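Conside Workshop Evenings
Two Arms on One Table: notes for session four
Handout to keep. Please bring it back next time, as we shall be writing on it.
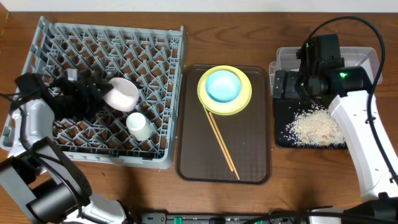
Fig. 1. Both arms over the table, left gripper at the cup in the rack.

Welcome back, everybody, and well done for getting through the wiring last time, which I know was a long evening and a fiddly one. We are on to the part I enjoy most, where the two arms stop being two separate projects and have to share a table. I have written these notes rather fully for those of you who are building at home between sessions – if you were here and remember it all, skip to the homework at the end and I shan't be offended.

1. Where we have got to

By now your pair of arms should be bolted to the rail, powered, and able to go to their rest positions without complaint. If yours is still grumbling at start-up, look first at the wrist plug, then at the wrist plug again. Most of the trouble in the spring group came down to a connector that was nearly home. Push until you feel it seat, give it a very gentle tug, and then leave it alone.

Everyone on the Curnholm course shares the same table plan, so that a routine written at one bench can be tried at another. You don't need to copy it to the millimetre at home. What you do need is to keep your own layout the same from one evening to the next, and a few small bits of masking tape under the corners of things will do more for you than any amount of clever programming.

2. Dividing up the table

In Fig. 1 the dish rack is the left arm's territory and the tray of grains belongs on the right, with the brown tray in the middle as shared ground. I would ask you to think of the middle as a narrow lane with passing places. Only one arm should be in it at a time until you are really confident, and I mean weeks of confident.

The simplest way of arranging this is a flag in your script, which one arm raises before it goes into the middle and lowers once it is clear again. The other arm looks at the flag and waits. It is slow and a bit dull to watch, but it has saved us a good many knocks. Later in the course we shall let both arms work in the middle together, with speed limits, and you will be glad by then that you have the habit of waiting.

Do set your "clear" position well back. People tend to place it just outside the lane, forgetting that the elbow sticks out further than the fingers do. Move the arm by hand to the spot you have chosen, crouch down so that your eye is level with the table, and look along it. You will often find that you want another hand's width.

3. Cups in the rack

Cups are harder than they look, and a cup leaning in a rack is harder again. Standing on a table, a cup has a top where you expect it and sides that go straight up. Among the prongs it may rest at any slant it likes, and a gripper coming straight down is apt to push it further in or roll it against its neighbour.

What has worked best for us is to come in from the side and slowly, stop just short, and then close the last little distance at the lowest speed setting. Begin the approach at 1088 on the wrist dial and make small changes from there. If the cup rocks, stop and back out along the same path you came in by. Please don't try to rescue a bad grip by lifting – this is how we came to own so many odd saucers!

A word on plastic and china. Practise with plastic until you have done a full evening without a drop. After that use whatever you like, though perhaps not your grandmother's.

4. Cables

I shall go on about cables, I'm afraid, as I do every year. Look at the right arm in the figure, where the cable leaves the top of the gripper housing in a wide arch before following the white segment down. You want that sort of generous loop, so that the wrist can turn through its whole range with nothing pulled tight. Then fasten it along the arm so that the slack stays where you put it.

Test this with the power off. Turn the wrist all the way one way, then all the way the other, and watch the cable the whole time. If it catches on anything, even once and even lightly, sort it out before you switch on. Check too that nothing trails across the front edge where a sleeve might hook it, particularly if you are working at a kitchen table with people going past.

5. Settings for this session

Type these into the Timedov panel before you start, and write your own values alongside in pencil as you go.

Left arm, travel speed: 1000
Left arm, wrist start: 1088
Right arm, travel speed: 1000
Right arm, wrist start: 2296
Upper limit for either wrist: 3625

The last one matters most. Past 3625 the wrist will turn quite happily and take the cable with it. If you are using the Trương gripper plates, leave the wrist start values as they are and adjust the finger opening only.

6. For next time

Build your own version of the table at home with whatever is in the cupboard. A rack, a tray and one plastic cup are plenty. Teach the left arm to reach the cup, close on it, and let go again without lifting. Do it ten times and note down which tries went wrong and how.

Anyone who would like more to do can add the flag from section 2 and have the right arm wait its turn. Bring your notes even if they are a mess, and bring the cup as well, because we shall be swapping cups and seeing whose routine copes with a stranger's. Doors open at 6.30, kettle on shortly after.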